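先说结论：Jendholm 这把电动螺丝刀，我用了一个夏天，不打算推荐给大多数人。下面是理由，顺便说说它哪些地方确实做得不错。

## 为什么会买

我原来一直用手动的，一把用了很多年的 Halvorsen，十字头磨得有点秃，但拧电脑机箱、插座面板、抽屉滑轨都够。今年搬家，要拆装的东西一下子多起来，手腕受不了。论坛里有人反复夸 Jendholm，说“买了就回不去”。这种话我向来不太信，夸的人多半刚拆封，新鲜劲还没过。

另一个候选是 Minumetti 的入门款，便宜不少，但批头盒的卡扣我在店里掰了两下就觉得撑不了多久。Sollau 那把太粗，是给装修师傅准备的，拧小螺丝像拿擀面杖夹豆子，直接排除。

## 包装和批头

盒子号称 100 件套。我一向讨厌这种数法，延长杆、磁环、一块擦布、一张保修卡，统统算“件”。我倒出来数了一遍，98 件，少的是两枚小号内六角。写邮件给客服，回复倒是客气，让我拍照、填表、再拍照，最后寄来的却是两枚一字批。我没再追，一字批多两枚也不碍事，可一个靠“件数”做卖点的牌子，件数对不上，心里总归不舒服。

批头本身的钢材还可以。常用的 PH1 和 PH2 用到现在没有明显磨圆，拧家具自攻螺丝时咬得住。小号的几枚就一般了，拆眼镜腿的那颗螺丝时打滑过，后来换回老式钟表批才拧下来。星形批头的公差偏松，插进去能感觉到晃，拧得轻没事，遇到涂了螺丝胶的就别指望它。

## 扭力：宣传和手感是两回事

说明书写了两档电动扭力，外加锁轴之后当手动用。低档很温柔，适合收尾之前的空转，省的就是那十几圈。高档我觉得名不副实。装书柜的时候，螺丝进到一半就停转，只好锁住自己拧。也就是说，真正费手腕的那一段它帮不上忙。

这一点评测视频里很少讲清楚。他们喜欢拿一块预先打好孔的软木板，镜头对着螺丝唰地进去，看着痛快。换成硬一点的板材，或者孔稍微偏一点，就完全是另一种体验。

还有自动停转。按理说拧到底应该立刻停，我这把有时会多顿一下，对金属对金属的螺丝没什么，对塑料柱子就危险。我给一个旧收音机换后盖，听见“咔”的一声，柱子裂了。当然可以说是我手重，可我买它不就是图个不用操心手重不重吗？

## 电池和充电

续航没什么可抱怨的，搬家那阵子隔很久才充一次。抱怨在别处：充电口在尾端，旋盖一拧就松，现在已经盖不严。指示灯只有亮和不亮，看不出还剩多少，经常是干到一半突然没劲，等你反应过来，它已经躺平了。

充电的时候不能用。这条说明书里印在很后面，字很小。我不明白为什么不印在盒子上。

## 手感、灯、声音

握把是磨砂的，粗细合适，这是我最满意的地方。重心偏后，竖着往下拧很稳，横着拧墙上的东西就往下坠。正反转按键挨得近，戴手套容易按错，我不止一次把本来要拧紧的螺丝给退了出来。

头部那圈灯是我见过的比较没用的设计。亮是亮，但批头一伸进去，影子正好落在螺丝孔上。深一点的孔还是得另外打手电。厂家把这圈灯写成“无影”，我只能理解为文案没有亲手拧过螺丝。

声音比想象中尖，夜里在客厅用会吵到人。

磁力也说一句。批头座的磁铁够强，小螺丝吸得牢，这对拧深处的螺丝很有用。但批头拔出来费劲，指甲短的人要靠抠。

## 价钱

我买的时候是 2185，含批头盒。这个价位在同类里绝对算贵。贵在哪里？外壳好看，盒子好看，开盖有阻尼。真正干活的部分，和便宜一大截的那些相比，我没感受到与差价相称的差距。朋友家那把杂牌的我借来拧过同一批螺丝，高档停转的位置差不了多少。这当然不算严谨测试，可厂家那张扭力曲线图连测试条件都没写，也谈不上多严谨。

评论区的好评我翻了不少，大部分写的是“颜值高”“送礼有面子”。作为一件工具收到这样的评价，我反正会多想一想。

## 谁适合，谁不适合

如果你经常拆装小家电、电脑、玩具，螺丝多而不紧，它能省时间，这一点我承认。我后来基本只在这种活上用它，拆的时候先手动松一下，再让它把剩下的圈数转完，效率比纯手动高。

如果你一年就装两次柜子，别买，一把好的手动批加一套批头足够了。如果你指望它代替电钻，更别买。

已经买了的，有几条用下来的建议：

- 收尾一律锁轴手拧，塑料件尤其如此。
- 批头盒先数一遍，别等过了换货期。
- 尾盖别拧太紧，松了以后没有单独的配件卖。
- 反转键旁边贴一小块胶布，凭手感就能分清。

我自己不会退，也过了能退的时候。那把 Halvorsen 还留在抽屉最上层，遇到拧不动的螺丝，我先拿的还是它。等哪天 Jendholm 把高档扭力和尾盖改了，价钱也别再往上涨，我再考虑要不要改口。

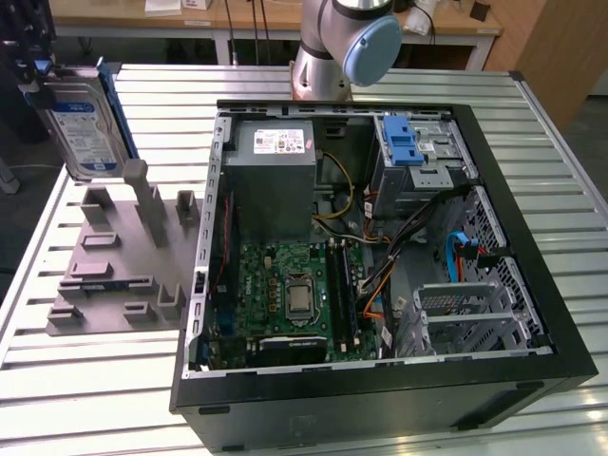

补充一点关于保修的：条款里写电池不在保修范围内，批头也不在，剩下能保的主要是电机和开关。下单之前最好自己把那一页读完，客服在这件事上的说法，我问过两次，两次不一样。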